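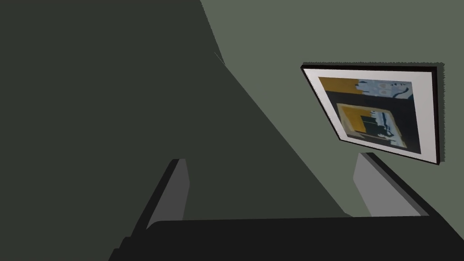
Library News > Systems and Collections > September

Catalog migration: what changes for borrowers

The library moves its catalog from Pelto to Ultilov this month. The old system goes read-only on Friday at 7 p.m. Searches will still work after that time, but holds, renewals and new card requests will not be accepted until the new catalog opens.

Bibliographic and item records transfer in full. Reading histories transfer only for accounts that had the feature switched on. Saved lists do not transfer and should be exported as a text file from the Lists tab.

A test load produced 606 records with a missing or duplicate barcode. Most belong to bound periodicals in the Huamán Annex. These items are set to "Ask at desk" and can be used in the building while the labels are replaced. Due dates that fall during the changeover have been moved forward by 7 days, and no fines will accrue in that period.

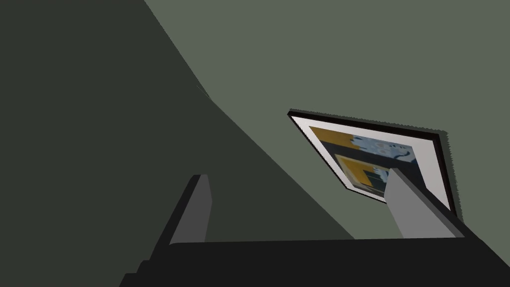
Database access

Flumatine, the article index, now uses the same login as the catalog. Old Flumatine passwords have been retired. Off-campus users should delete any bookmark that contains the former proxy address and start from the A-Z list.

The journal package was also revised at renewal. It now covers 3588 titles. Of the titles dropped, 131 remain available in print or through interlibrary loan. The full title list is posted under Collections, sorted by subject and by call number.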